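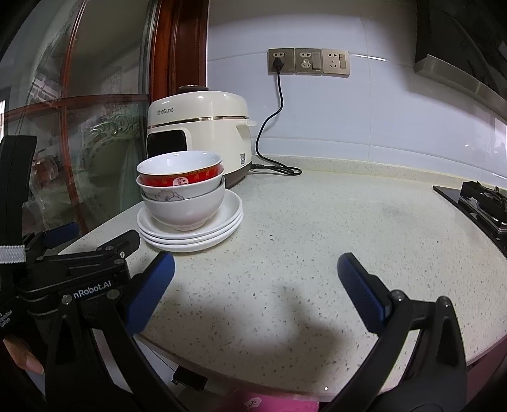 Chapter 5. Does the Worktop Earn Its Keep?
Kitchen planners like to promise that a clear worktop saves time. We should doubt it. The Treneck household survey asked 979 people and never defined "clear". Is a counter cluttered when three bowls sit nested on a stack of plates, with a pressure cooker plugged in behind them? Its owner might call that tidy. Before trusting any advice on storage, ask who did the measuring, and what they left in the cupboard.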